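Re: [endora-list] New single and the Skakescombe date

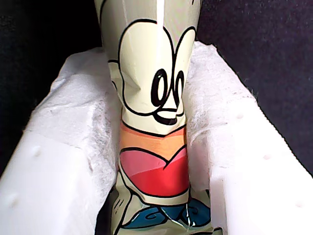
Cartoon mouse wrapper, creases and all

Hi all,

On 2 August 2018 the Aguiar street team wrote:
> The new Endora single is up on the Katholm page now, with 2
> B-sides. Has anyone had a proper listen yet? Also, is the
> Skakescombe show still on for August?

Yes and yes! I've had it on all morning (sorry, neighbours) and I think it's the best thing they've done since the first EP. The chorus takes its time, but when those backing vocals come in, wow. The first B-side is a bit of a noodle, to be fair. The second one is lovely, just piano and voice, and I'd have put it on the A-side myself.

It had 842 plays when I looked at breakfast, so please pass the link round. Katholm have said they'll press a seven-inch if it gets to 3000, and I want one badly enough to keep pestering you lot.

Skakescombe is still on, as far as I know. Doors have moved half an hour earlier and the support is a duo I hadn't heard of (loud, apparently). I've got two spare tickets at face value, so mail me off-list if you'd like them. I'm driving back through Aguiar afterwards and can drop people off.

Does anybody have the words to the second verse? I keep hearing "marmalade" and it can't be right.

Cheers for now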